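Gornura Project: Equipment Planning Report

Prepared by the Gornura student team, Waltley

1. Purpose of this report

The first part of the project asked whether a two-arm robot could put together simple furniture made of plastic parts. This report covers the second part, which is the equipment plan for next term. It lists what we have, what wears out or gets in the way, what we propose to buy, and what it will cost. The arms and the control software are already in place and are not part of the request.

2. Budget

The department set a limit of $2,000 for the term. Our planned spending comes to $1,533. We would like to keep the remaining $467 unspent until December, when we will know which parts need to be bought again. Shipping is included in the planned amount. Sales tax is not, because the purchasing office handles it.

3. Present setup

We work on the floor. A black plastic sheet is put down first, and the table frame goes on it upside down so that the leg sockets face up. Each arm has a two-finger gripper and there is a small camera at the wrist. A second camera higher up gives the wider view. The legs are tubes that push into round sockets at the corners of the frame. 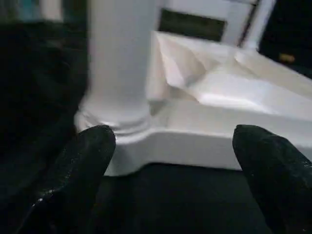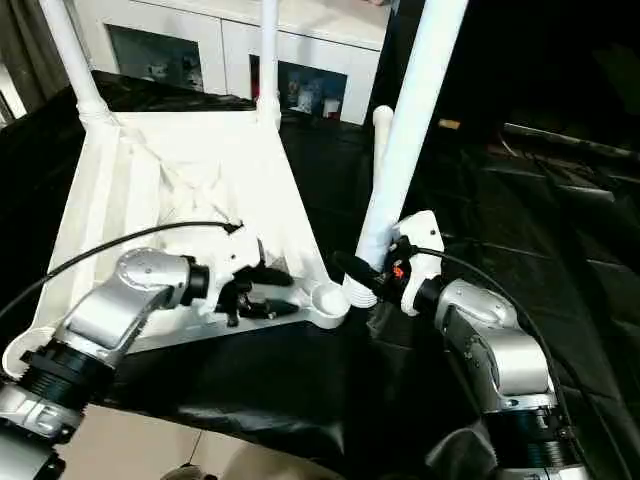 The step that takes the most planning is lining up a leg with its socket. The leg is long, so a small error in how it is held becomes a large error at the far end. We looked at this step first when deciding what to buy, and most of the items below relate to it in some way.

4. Items considered

Finger covers. The gripper fingers have a black covering that picks up lint and specks. We plan to buy spare covers in a pack from Msimang. Changing them takes a few minutes and does not need special tools.

Floor covering. The plastic sheet is cheap, but it creases and bunches up when parts are moved across it. The creases also reflect light into the camera views. We compared a new sheet with a matte rubber mat from Veltlow. The mat costs more but lies flat and can be rolled up at the end of a session. We chose the mat.

Lighting. White parts under bright light lose their detail in the wider view, and the ribs and socket rims are hard to pick out. We plan to buy two diffused lamps with stands. Dimmable lamps were more than we wanted to spend, so we chose the fixed kind and will change the brightness by moving the stands.

Cable guides. The gripper cables pass over the work area in loose curves. Clip-on guides would hold them closer to the arms. They are the cheapest item on the list and we will order them first.

Spare table sets. Repeated fitting wears the ends of the legs and the inside of the sockets. We want enough sets that a worn one can be put aside without stopping work. This is the largest line in the plan.

Frame clamps. We looked at clamps that would keep the frame from sliding. The ones we found were made for wooden boards and could mark the plastic. We left them out for now. The rubber mat may give enough grip, and we will check that before spending more.

5. Order of purchase

The cable guides and finger covers go in the first order, together with the mat. The lamps and table sets go in the second. Splitting the order this way lets us measure the mat in place before we decide where the lamp stands go. Msimang quoted a shorter delivery time than Veltlow, so the mat sets the date for the first order.

6. Open points

We do not yet have a written quote for the table sets. The figure in the plan is from the store's web page and may change. We also need to ask where the extra sets can be stored, as the shelf we use now is nearly full. Both points should be settled before the second order is sent.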